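Home Talks Notes Archive Contact
We use cookies to remember your settings. Accept Decline

Réka Somogyi – speaker notes, "What does a clean smell cost?"
Running time 18 minutes. Clicker is on the lectern. Wait for the side doors to close.

Start with the shelf question. Ask for hands: who bought something for the bathroom in the last month because the label said "natural"? Keep your own hand up. Then ask who could say what the word meant on that label. Let it sit, don't rescue them.

My position, so people can disagree with it early: most of what we pay for in a bathroom cleaner is scent and confidence. I can't prove that for every product, and I'm suspicious of anyone who says they can.

Fidberg story. They sent me a sheet in March claiming their bath spray "works 3 times deeper." Deeper than what? Into what? I wrote back twice. The second answer was a coupon. (Pause. They usually laugh. If they don't, move on quickly.) 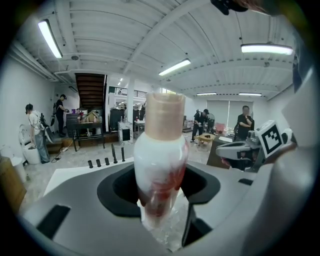
White bottle, tan cap, reddish smears down the lower half.

Talk about bottles now. We judge what's inside by the outside, and companies know it. Plain white reads as medical. Beige reads as gentle. I used to believe I was above this, then I looked under my own sink.

Elia is the better case, because their claim could at least be checked. They said 2,000 households had tried the refill and liked it. I asked how the households were picked. They were existing customers who answered an email. So that's a count of people who already liked the stuff and also read their email. Fine as far as it goes. Don't print it on the front of the pack.

Slide with the Usteck survey. Read the question out loud, slowly: "How much fresher did your bathroom feel?" There was no box for "not fresher." Almost 55 percent chose "much fresher," and I'd like to know what the rest were supposed to choose.

Skip the chart if we started late. 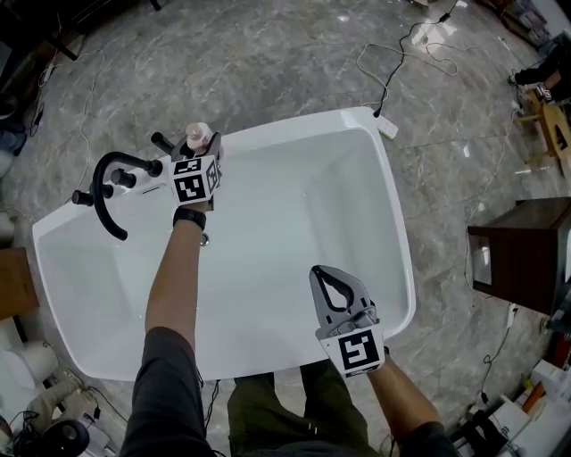 PART TWO: THE ROOM ITSELF

A big white tub and a black faucet sell an idea of clean before anybody opens a bottle. Showrooms, hotel websites, rental listings, same trick. I'm not saying a nice tub is a con – I'd take one. I'm saying we then go looking for a product to match the feeling, and the feeling came from the lighting.

Mention Győri here. Their store tester scrubbed two tiles on a Wednesday with the same cloth, one with their cleaner and one with plain water, and posted only the first. When I asked for the second, they said it "wasn't relevant to the campaign." Read that line exactly as written.

Expect pushback from someone who loves a particular brand. Good. Ask what they compared it with. If they did compare, take it seriously and write it down, I've been wrong before (the vinegar thing, don't get into the vinegar thing unless asked).

What I do at home: read the back first, buy the small size, ignore the leaf on the label. Warm water and a brush for most weeks. Never mix products, say this one twice.

Questions. Repeat each one into the microphone. If somebody asks which brand I recommend, the answer is still no.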